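In praise of the botched attempt

I spend a good part of my working life picking things up and putting them down again so that a machine can learn to do it. People laugh when I tell them, and fair enough.
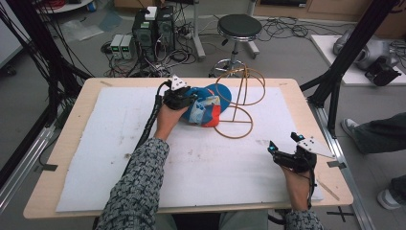

My grumble is with the bin. By that I mean the folder where the bad goes end up, the ones where the cloth slipped, or I changed my mind halfway, or I came at it from a daft angle and had to have another try. At Grorkent, where I started out, we threw all of those away. The rule was that a learning system should only see the job done well, and I swallowed that for longer than I should have.

Last April we recorded 216 goes at one small task, hanging a soft bit of fabric on a wire stand, and kept 171 of them. The rest went in the bin because somebody (usually me) had fumbled. I remember feeling rather pleased with the 171. They were lovely! Smooth, quick, no dithering. And then the model we trained on them behaved like a person who has only ever seen cooking on the telly. As long as everything went right it was a joy to watch. The moment the cloth folded over on itself it just carried on, hanging thin air on a hook with great confidence.

Of course it did. We'd cut out every moment in which a human being noticed something had gone wrong and sorted it out. If you want a machine to recover from a slip, you have to let it see some slips – and what a pair of hands does in the two seconds after.

I know the argument against. A colleague at Plusness put it to me over a very long lunch: show it rubbish and it'll learn rubbish. There's something in that. If I drop the thing and wander off for a cup of tea, I don't want that copied. But a drop followed by a sensible pick-up is a different animal from a drop followed by nothing, and I can't see why both should go in the same folder. Label them. Yes, it's dull work, and it took me most of an afternoon to get through a single morning's recordings when I first tried it. I'd still sooner spend the afternoon.

The other thing I'd change is how we treat the people doing the recording. When I did a stint on the Juvow project we were given a target for the day and a little chart of who was fastest. Well, you can guess. Everyone found the one neat way of doing the job and did it over and over, elbows in, same grip, same corner of the cloth. By the ninth day we might as well have recorded one person and pressed copy. Fast hands are tidy hands, and tidy hands all look alike.

What I'd like instead is a bit of slack. Let people start with the fabric crumpled up in a silly place. Let the left-handers be left-handed. Let someone be tired at 4 pm and a bit clumsy with it, and keep that too. Real kitchens and laundry rooms are full of tired people and crumpled cloth, and that's where all this is supposed to be heading, isn't it?

I don't expect to win this one quickly. A folder full of clean runs looks good in a meeting and a folder full of near misses doesn't. But I've stopped emptying mine.

Contact | © Rattanakul | Back to top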